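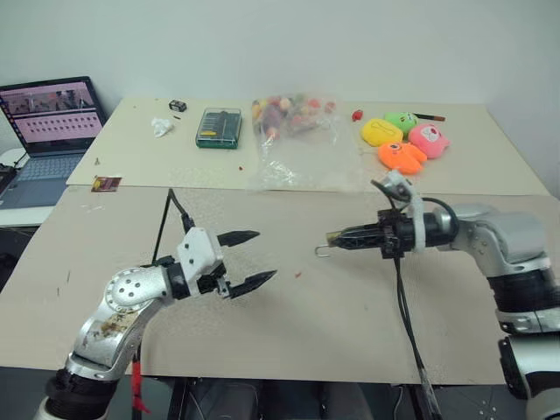 4. Laying out your Molum tabletop

By now both sections are in place and the seam between them runs straight from side to side. This is the fun part! A good layout takes around 30 minutes the first time, and after that you'll do it without thinking.

The rear section is for storage. The front section is for whatever you're working on, and it will get used hard, so don't be shy with it.

4.1 Loading the rear section

1. Wipe both sections with a dry cloth.
2. Set the tool case down first, left of center, with the lid facing up. A clear lid is a real pleasure here – you can pick out the bit you want before you open anything.
3. Put loose balls, beads and pompoms in a transparent bag and lay it in the middle. Fold the mouth of the bag under.
4. Group plush toys together on the right. Tall ones go at the back, and any with faces can look toward you (optional, but we always do it).
5. Lay pens near the toys, parallel to the seam if you can manage it. 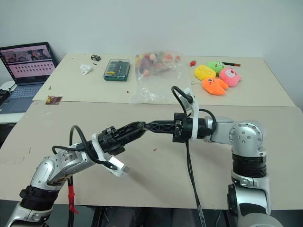 Fig. 7. Rear section: bit case, bag of small balls, plush toys and pen.

Note: The layout can be mirrored for left-handed users. Swap steps 2 and 4 and keep the bag where it is.

CAUTION: Small balls, hooks and screws are a choking hazard. Keep them away from young children and pets.

4.2 Using the front section

1. Bring forward one item at a time, along with the hardware that belongs to it.
2. Mark positions lightly in pencil. Marks and scuffs don't affect the surface, and after a month or two you'll have a lovely map of past projects.
3. Keep small metal hooks over the front section while you handle them. They love to slide into the seam.
4. Return each item to its spot before you bring out the next.

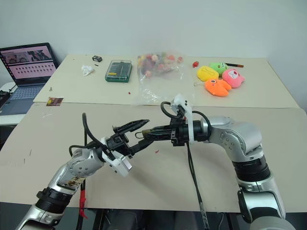
Fig. 8. Pencil marks on the near board, with the green case on the far one.

Tip from Bernadette Besson, who tested the layout for us: if you follow patterns on a laptop, stand it on a separate side table at the back left. You can still see the screen, and you get the whole worktop for your project.

4.3 Clearing up

1. Gather crumpled tissue, wrappers and scraps from both sections.
2. Check for stray screws and pins before wiping.
3. Close the bit case and press the lid until it clicks.

If a section has shifted, go back to 3.2 and line up the seam again.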